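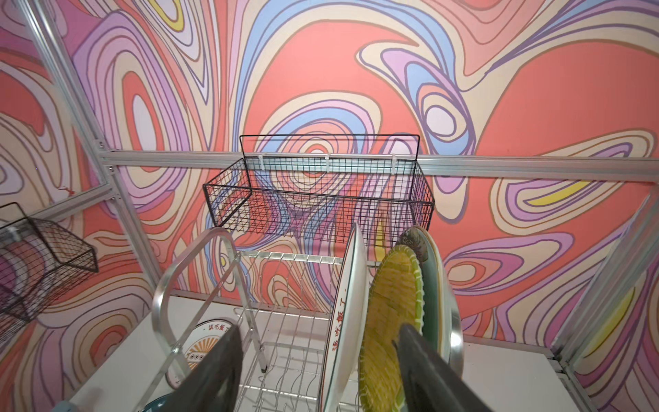 Iter > Open day > Safety checks
Home | Visits | Demos | Contact

Plate-handling demo, Flulomari hall — checklist before doors
Checked by Tihomir Kovačević, June

1. Emergency stop within reach of the presenter
OK. Also within reach of any visiting toddler. Move it up a shelf.

2. Baskets clipped firmly to the rail
OK. Tugged the middle one, white clips held.

3. Extinguisher (Firex, tag 3706)
In date. Was serving as a coat stand.

4. Plates free of chips
OK. Gashi lent the crockery and would like it back in the same number of pieces.

5. Gripper holds the big teal-rimmed plate by its lower rim
Pass, at the slow setting. Fast setting stays locked — we have met the fast setting.
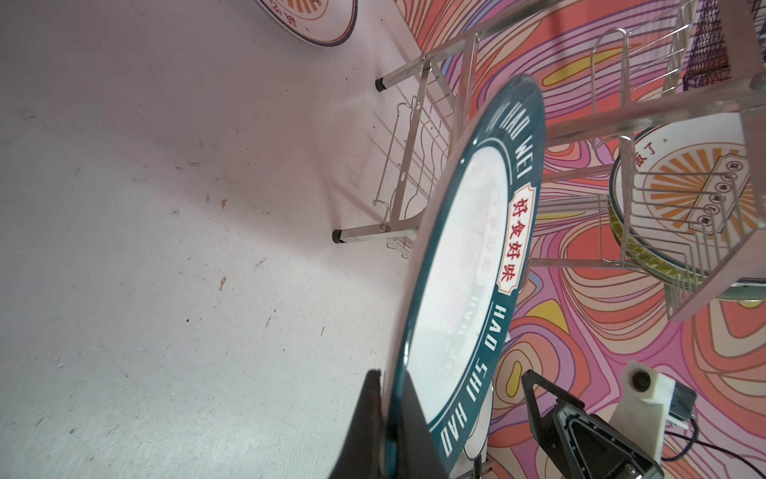
6. Shelf surface
Scuffed and speckled. Not a hazard, merely a disappointment. Wipe before 2.

7. Visitor line taped on floor
FAIL. Tape ran out. Ask stores for item 392.

Last updated: June, form 227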